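Setting a Standard for the Household Grip

When the testing house at Tarnlow Road, Brarmont, published its first code of practice for domestic handling robots in February, most of its 14 clauses dealt with one modest act: taking hold of a thing and keeping hold of it until told otherwise.

The code grew out of trials run by Trarnow, a maker of robotic grippers, and the engineering practice Jayawardena. Between them they logged 3,535 grips on ordinary household goods. Any attempt in which the object shifted between the fingers was recorded as a fault, even where nothing was dropped. Members had asked for a more lenient rule and were refused.

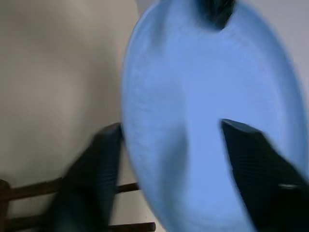

A blue object held between two ridged gripper fingers, seen from the wrist.

Clause 6 concerns smooth, curved surfaces. It requires that both fingers be in contact before any lift begins, and that speed be reduced whenever the view from the wrist camera is blurred. Clause 7 asks operators to keep a clear margin from walls and furniture — a matter on which the earlier guidance was silent.

Finger pads must be inspected after every 2,000 grips and replaced in pairs. Records of each inspection are to be kept for up to 15 months and shown on request.

The code remains voluntary. Tasley, which supplies care homes, has adopted it in full and now writes it into its service contracts. A revised text, with a new clause on handing objects to a seated person, is open for comment until the end of the summer.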